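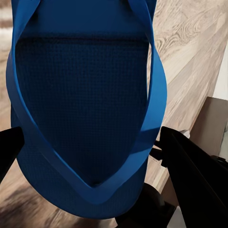 Heltska flat-finding service: review after one rental search

I used Heltska between January and March to find a two-bedroom flat to rent. I had been doing it on my own through the usual listing sites before that and was getting nowhere, mostly because I work shifts and couldn't ring agents during office hours. A colleague, Aldana Ledesma, had used it the year before and passed on the link.

How it works

You fill in a form with your budget, the areas you would consider and anything you won't compromise on. Mine were a separate kitchen, a bath and no ground floor. Heltska then gathers listings from letting agents in those areas and sends you a shortlist each morning. For any flat you like, you tick the times you are free and they book the viewing.

The fee is £190, paid up front, and it covers three months. You still pay your deposit and first month's rent to the agent in the normal way.

The form

Long. It took me 20 minutes and it asks for your employer's details before you have seen a single property. It doesn't save as you go, so have your payslips to hand before you start. I lost my answers once and had to begin again.

There is a box for "other requirements" at the end. Use it. I put that I needed somewhere to lock up a bike, and that was picked up properly.

The shortlists

Good on price, weaker on location. Nothing I was sent went over budget, but the first week included several flats on the wrong side of the ring road, a good walk from any bus. I wrote to complain and had a reply the same afternoon from Beril Dönmez, who redrew my search area by hand. After that the lists were shorter and much better.
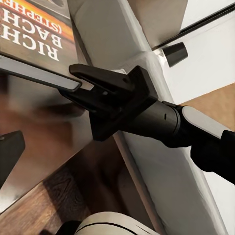 Floor plans were missing from a lot of the listings. If you have large furniture you will want one, and I had to ask each time. Council tax bands were always given.

Viewings

I went to eight. Seven were confirmed by text the evening before and the agent turned up on time. The other, at Karabulut Court, had already been let, and I found that out on the doorstep. Heltska apologised and added a week to my subscription. I would have preferred a phone call.

The flat I took is in Pimer House, second floor, with a bath and a bike store at the back. The rent is £807 a month. It had been on the market one day when it came up on my list, and I doubt I would have seen it in time by myself.

What could be better

The phone line closes at five. There is no app, only email and text. The map on the website is slow on an older phone. If you withdraw in the first fortnight you get half the fee back, but this is only mentioned in the terms.

Would I use it again

Yes, if I was still on shifts. If you are free in the daytime and only looking in one area, you could do most of this yourself. Fill in the form on a proper computer and check the search map before you pay.

Four stars out of five.

Sofia Psarras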